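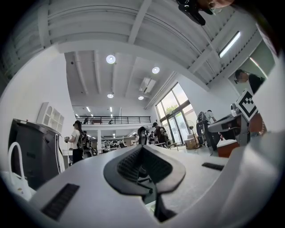
The view from the gripper's own camera, big hall, railing at the back, ceiling doing its fisheye thing.

Right, a little thread about what I've been doing all month, which is writing the software that works out where this camera is at any moment. No clever robot brains in this one, sorry. Just tracking, clocks and a lot of log files.

The job sounds small. You carry the gripper about, it records video and motion data, and my code has to turn that into a path through the room. If the path is good, the planner can learn from it. If the path is rubbish, the arm learns to wobble beautifully.

We call the tracker Roltia. It picks out corners and edges it can recognise from one picture to the next, and it works backwards from how they shift. A ceiling with deep beams is heaven for this. Round lights too. I've become very fond of ceilings.

Windows are another matter! There's a tall bank of glass down the right with trees on the other side, and Roltia adores leaves. Loads of lovely sharp corners. Then the wind gets up and every one of those corners moves and the tracker decides the whole building has shuffled left.

And people. People walk about, which is very selfish of them. My first version happily locked on to somebody's T-shirt and followed it across the floor (the path looked great, very smooth, completely wrong).

So version two has a mask. Anything that looks like a person gets ignored, and so does the body of the gripper itself, all that white curve along the bottom. It never moves relative to the lens, so if you leave it in, the tracker concludes you're standing still. Ask me how long that took to find. (Four evenings.)

The mask costs us time. On the old laptop a 300-frame clip was taking long enough for me to make tea AND drink it. Solène Lacroix rewrote the inner loop in September and now I barely get to the kettle. Mixed feelings.

Next bit, the blocky black-and-white marker board over on the right. That's how we pin everything to a known size. One camera on its own can't tell a small room from a huge one, it only knows shapes. The board is printed to a size we've measured, so once Roltia gets a decent look at it, the scale drops into place.

"Decent look" is doing some work there. Seen near the edge of a lens this wide, the squares bend like toast in the rain. I was correcting the bend after finding the corners. Solène does it before. Solène was right, and I've now said so in public, so she can stop sending me the plot.

Some numbers for the people who like them. The last test batch was 1117 clips. The old version lost track in 424 of them. The new one loses track in 5, and I've watched all 5, and in every one somebody has swung the gripper round to face a blank wall at close range. I'd be lost as well.

Someone asked if we could just use Besnard, the tracker everybody starts with. We did start with it! It's nice code. It just assumes a normal lens, and by the time I'd bent it into shape for ours I'd changed most of the files.

Still on the list: clock drift. Camera time and motion sensor time slide apart over a long recording and my fix is currently one number in a settings file with the comment "seems fine". It isn't fine past the first few minutes.

Also on the list: Fatano, the viewer, which draws the path as a little ribbon you can spin round. It crashes if you spin it too keenly. Don't spin it too keenly.

Going to try the leaves again tomorrow at 8 in the morning, when the light's low. Will post the ribbon if it's pretty, and probably if it's awful too.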